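The robot still can't fold a napkin, says Olga Saavedra

I met Olga Saavedra at Prultarus in Stumville on a Friday, just before her shift.

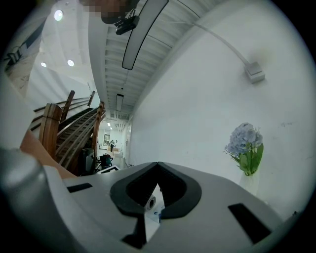 She used to clean guest houses, and now she spends half her week teaching chores to machines by doing them herself with a gripper in her hand. "My wrist complained for the first 2 weeks," she told me, laughing. "Then I got fussy about it. I redo a grab if it looks sloppy!"

Did she worry about her job? "Sure. I still do, some days." Her hours haven't dropped, though, and the pay went up a little – she'd like it to go up more.

Hazem Farouk plans the shifts, and he's blunter. "People here know things we never wrote down," he said. "How hard you squeeze a wet cloth, say. We should've been paying for that years ago." He wants the cleaners to have a say in which chores come next. Olga has already voted for bathrooms.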